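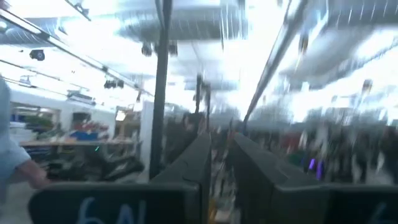
The main workshop at Plidell, with the overhead lights on.

Shared workshop reopens to members

The ground floor at Plidell is open again after the electrical work that began in August. Members can book bench time from 18 January 2022, using the same online form as before. Old key cards will still work on the side door, but the front door has a new reader and cards need to be updated at the desk first.

The job ran longer than planned. The contractor, Clameck, found that the old wiring behind the north wall had to come out completely, and parts were slow to arrive. The final bill was $1,540 over the first estimate. Hawi Wako, who manages the building, said the difference was paid from the repair fund and membership fees will stay the same this year.

There are now 28 new outlets along the walls, each with its own switch. Please don't run extension cords across the walkways. The breaker panel has moved to the hall by the supply closet, and a map of the circuits is taped inside the door. 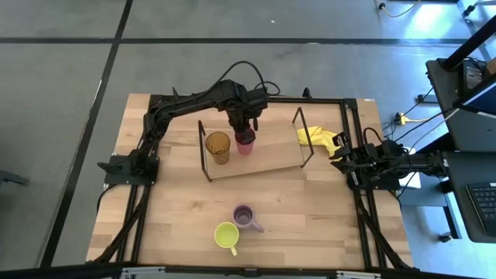
A pink cup and an amber glass on the small shelf.

The kitchen is still closed – the sink needs a new drain – so bring your own water for now. Amanuel Tufa expects it to be ready in 3 weeks.

Evening hours are unchanged. Eyerusalem Workneh will run the safety walk-through for anyone who joined while the floor was shut, and it must be done before a first booking. It takes less than an hour. Sign up at the desk or leave a message for Dagim Teshome, who also has the box of coats and tools left behind last summer. Anything not picked up by the end of the month will be given away.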